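Trarnside Digital Access Project: Interim Report to the Mareo Fund
Reporting period to 11th August

1. Summary
The grant supports home computer access for adult learners in Trarnside and Ogola. Enrollment reached 129 learners, and 40 households have received a desktop computer on long-term loan.

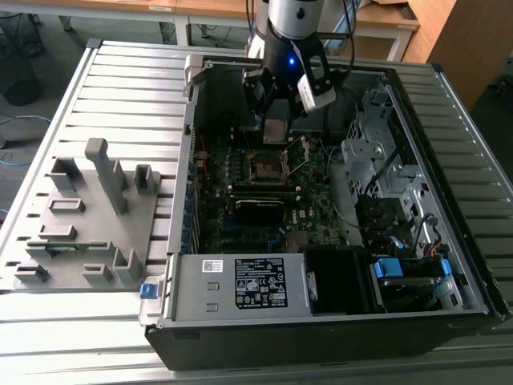 Demand in Ogola exceeded the original plan, and the waiting list there has been extended to October. Loans are limited to desktop towers. With a case opened and laid on its side, the motherboard is within easy reach, and parts can be replaced at low cost. Learners may keep a computer for up to 20 months.

2. Spending
Spending is within budget. Savings on room rental were moved to home internet subsidies, as agreed with the Fund.

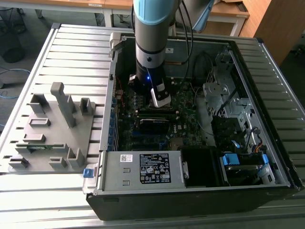
3. Next Period
The evening course at the Skesier Library will open in October with four tutors. A revised loan agreement will be sent to the Fund for approval before then.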